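Our report started as an argument over a jar of pickled mustard greens. Dilruba said it was sour because somebody had put vinegar in it, Pichit said it was sour because it had been left alone, and as neither would give way we asked whether we could make it our project for the term. We were told yes, as long as we talked to real people and kept proper notes, so that is what we did, and we have tried to put down here what we learned, including the parts where we got it wrong.

## What we wanted to find out

Our question in the end was a fairly simple one: how do families in our part of town keep vegetables through the year, and is the habit dying out? We had all grown up with jars on the kitchen shelf, but none of us had ever filled one. Kamol thought his parents had stopped years ago and was quite surprised, on going home to ask, to be shown a whole cupboard of them behind the rice bin.

We agreed early on to leave out jams and anything sweet. There is a lovely project to be done on jams, but it would have doubled our work, and Dilruba's family alone could have filled it.

## How we went about it

We spoke to 28 households, mostly neighbours and relations of the four of us, and we know very well that this isn't a fair sample of anybody. People who like talking about pickles are the people who say yes when a student knocks and asks about pickles. We used the same sheet of questions each time, although the conversations wandered a good deal and some of the best things we heard were said at the door as we were putting our shoes back on.

Alongside the visits we made our own greens at Pichit's house, following the method given to us by Anong Khamphan, who has made them every cool season since she was a girl in Noiphan. Her instructions went more or less like this:

1. Wilt the greens in the sun until the stems bend without snapping.
2. Rub them with coarse salt, harder than you think you should.
3. Pack them down tightly and cover with the water from washing uncooked rice.
4. Put a clean stone on top and leave the jar somewhere dim.

We asked her how much salt and she held out her palm. We asked how long and she said until it smells right. Samran, her nephew and the fourth member of our group, had warned us about this, and he had brought kitchen scales along so that he could weigh each handful before it went in. She put up with it very patiently.

## Our own jars

The first batch was a failure and we would like to be open about it. We hadn't pushed the greens far enough under the liquid, and a grey fur grew across the top leaves. Pichit's mother took one look and carried it out to the compost. The second batch had a heavier stone and more salt, and after a few days it had gone from bright green to a soft olive colour and smelled sharp and clean. We ate it with rice porridge and were very pleased with ourselves.

This settled the original argument too. There was no vinegar in our jars at any stage. The sourness comes from bacteria that live on the leaves already and that get on perfectly well in salt water, where most of the ones that spoil food do not. They feed on the sugars in the vegetable and in the rice water and give off lactic acid, and once there is enough acid, very little else can grow. Dilruba has accepted this, though she points out (quite rightly) that the pickled limes her grandmother makes do have vinegar in them, and that plenty of people use both ways side by side.
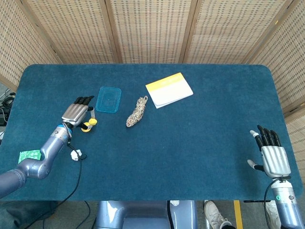

**Plemutine, November 2019**

We wrote this second half of the report after going out to Plemutine, the market town up the valley, where several of the older people we spoke to had bought their salt and their jars when they were young. We had hoped to find a potter still making the tall clay kind with a channel round the neck for water. There isn't one now. The last workshop closed when the owner's knees gave out, and the woman who keeps the hardware stall told us she sells glass and plastic and is glad of it, having dropped enough clay ones in her time.

She did have two old jars at the back, not for sale, and she let us lift one. It was far heavier than any of us expected. When you fill the channel with water the lid makes a seal that lets gas bubble out and keeps the air from getting in, and we all felt rather humbled that somebody had worked this out without any of the books we had been reading.

Salt was the other thing people wanted to talk about. Many of the older cooks held firmly that the fine salt from a shop spoils the texture, and that only the coarse damp kind will do. We made two small jars to compare, the same weight of salt in each, and could hardly tell them apart. We told Anong, and she said we had young tongues.

## Is it dying out?

We went in expecting to say yes. Of the households we visited, 20 had made at least one jar in the past year, which was a good many more than we had guessed. What has changed is the amount. People used to fill big jars to last for months, and now they make a small one when they fancy it, in whatever glass jar the coffee came in. Several of the younger parents had learned from a phone video first and then rung their mothers to check.

The knowledge that does seem to be slipping away is the fussy sort: which leaves to pick after the first cold morning, how to rescue a jar that has gone slimy, what to do with the brine afterwards (soup, mostly, or a bad stomach, depending on whom you ask). We wrote down as much of this as we could, and our full notes are in the folder that goes with this report.

## What we would do differently

We would start in September, so that there was time for a third batch. We would ask about failures sooner, as people were shy of them until we owned up to ours, and then the stories came pouring out. Kamol would also like it recorded that he should not have been left to label the jars.

Our thanks go to everyone who let us into their kitchens, and above all to Anong Khamphan, who has asked for her stone back.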